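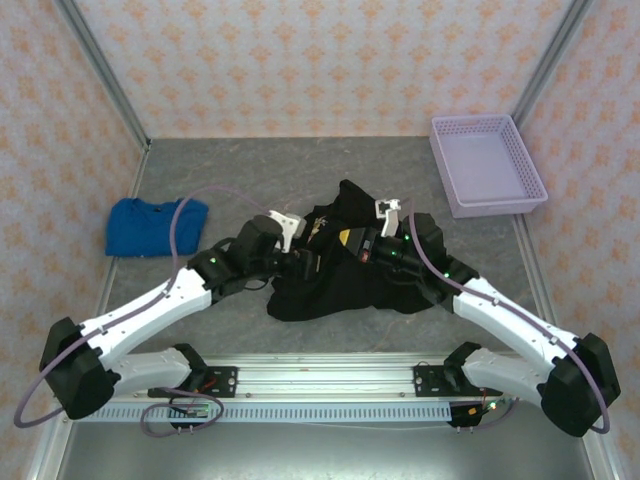 Clothing swap returns in March

The Plandonbridge clothing swap will be back in the lower hall in March, from 10 a.m. to 2 p.m. Last fall 67 households took part, and most of what was left over went to the Ondrejka Street shelter.

Bring clean clothes in wearable shape, folded, with sizes marked on masking tape. You may bring up to 38 pieces. Children's coats and school pants are needed most. Please leave shoes and bedding at home. 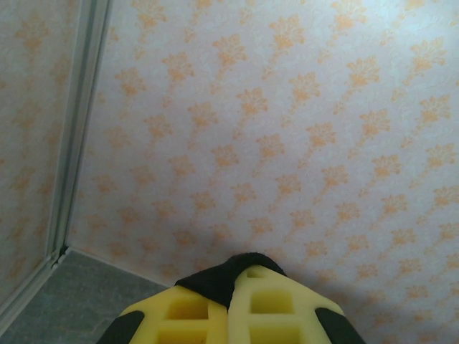
Photo: Rocío Carretero

Drop-off opens at 9 a.m. at the side door. Tables are sorted by size again this year, with baby clothes near the stairs. Wanpen Panyasiri is taking names for the sorting shift and still needs four people. Leave her a note at the front desk.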